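Tidying up, 909 times

The collector had been at it since lunch on Saturday, and had opinions.
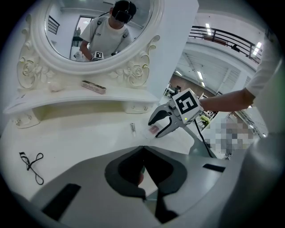
"People think you're teaching it to clean," the Dinix contractor told me over coffee in Oltthorpe. "You're teaching it how you hesitate."

The quota is 100 demonstrations a shift. The best day so far came to 22 more than that, and the prize was a fresh spreadsheet. "I put things away, then I put them back. My mother would weep."

Total to date: 909 clips, all sent to Marsden for checking. And at home? "Oh, it's a pigsty," the collector said, and went back upstairs to do the next one.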